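Packaging and the Student Move: What Happens to All Those Boxes
Final report, Materials and Waste seminar

Every June the residence halls at Urkby empty out, and every fall they fill up again. Both events run on cardboard. Our group wanted to find out where the boxes go, how much of their life is spent being a box, and whether a school that puts a recycling logo on its coffee sleeves could do a little better with the other end of the supply chain. The answer to the last part is yes, although the coffee sleeves remain very nice. 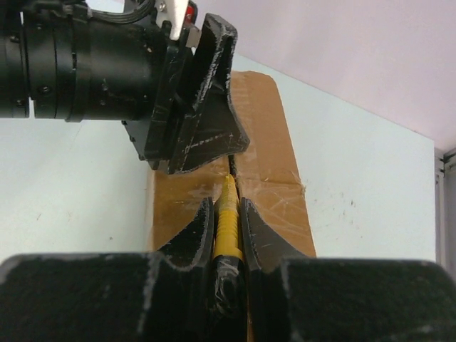
Report by Cosmin Rusu, for the group
Submitted 2026-09-20

1. Why boxes

The original topic was food waste. Four other groups had the same idea and one of them had already made a poster, so we moved down the list. Cardboard looked easy. Everyone knows what it is, it doesn't smell, and it holds still while you measure it.

It stopped being easy in the first week. "Cardboard" covers at least two materials that matter to a recycler. Corrugated board has a wavy layer glued between flat ones. Paperboard, the cereal box stuff, is one thick sheet. Students put both in the same bin, along with pizza boxes, bubble mailers and, in one case, a lamp.

2. What we did

We handed out 400 short surveys at the two halls nearest the loading dock and got 100 back, a response rate that our instructor called "typical" in a tone we chose not to examine. The survey asked where people got their moving boxes, how many times each had been used, and what they did with them afterward.

We also followed a small group of boxes ourselves. We bought 6 new ones from Prolden, the moving supply store across from campus, and used them for everything we could think of: books, shoes, a winter's worth of canned soup. After each trip we checked the corners, the bottom seam and the handles, and gave each box a grade from A to F. Grading something else for a change was the high point of the semester.

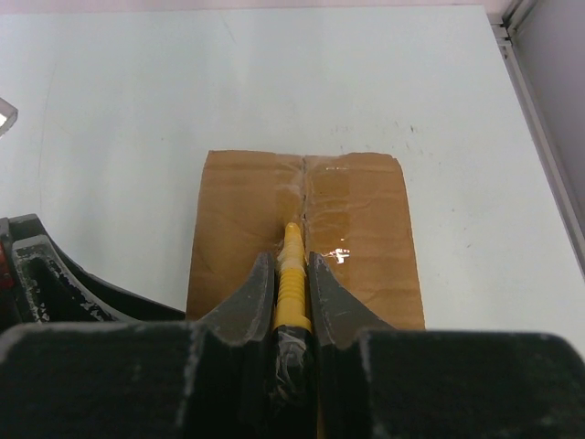

The bottom seam was almost always the first thing to go. Corners get crushed, but a crushed corner still holds shoes. A seam that has been taped, slit open and taped again loses a strip of its paper face each time, and after a few rounds the new tape is sticking mostly to fuzz. Boxes that had been opened carefully along the tape line lasted longer than boxes that had been ripped open by someone looking for a phone charger. We know who that someone was, and he is writing this section.

Our longest-lived box made it to its third move with a grade of C. The shortest-lived carried the soup.

3. Survey results

Most people who answered got their boxes new, either from Prolden or with something they had ordered. A smaller number got them from the back door of the Dela Peña grocery, where the produce boxes are free, sturdy and faintly onion-scented. Hardly anyone had used a box left by another student, even though there is a mountain of them by the dock at the end of every spring.

When we asked why, the most common answer was that they didn't know it was allowed. The second was bugs. We looked up the bugs. It is a fair concern if a box has been stored damp, and a weak one if it has been sitting flat in a dry hallway for an afternoon.

As for what happens next, most people said they "recycled" their boxes. Several then described leaving them whole beside a full bin in the rain. Wet board is worth less to a hauler and may be turned away, so this is recycling mainly in the spiritual sense.

4. Flattening

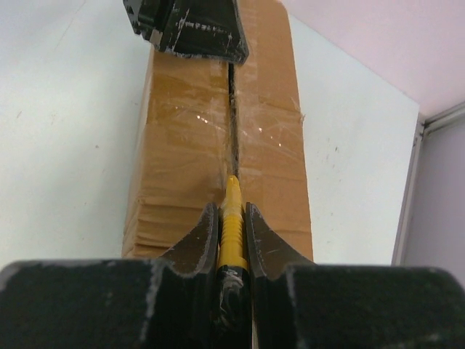

Figure 3. Cardboard box standing upright, with the tip of a yellow utility knife against it.

A flattened box takes up a fraction of the space of a whole one, and the dock bin fills with air long before it fills with cardboard. Signs asking people to flatten have been up for years. They are small, and they hang behind the bin.

We made a larger sign and taped it to the front. For the rest of the week, more of the pile was flat. We'd like to claim the credit, but the hall director also sent an email during those days with the word "fines" in it, so the effect of our typography can't be separated out.

5. Suggestions

Set up a dry swap shelf near the dock in June and bring the same boxes back out in the fall. Famunier, the storage company that already serves the halls, told us it would consider holding them over the summer. It did not tell us a price.

Put the signs where a person carrying a box can read them.

Tell students that taking a used box is allowed.

6. Problems with this report

One hundred surveys from two halls is a small sample, and people who fill out surveys about cardboard may not be like other people. Our A to F scale was never written down until after the second trip, so the early grades are generous. We also never weighed anything, having been promised a scale that is still, as far as we know, on its way. It will presumably arrive in a box.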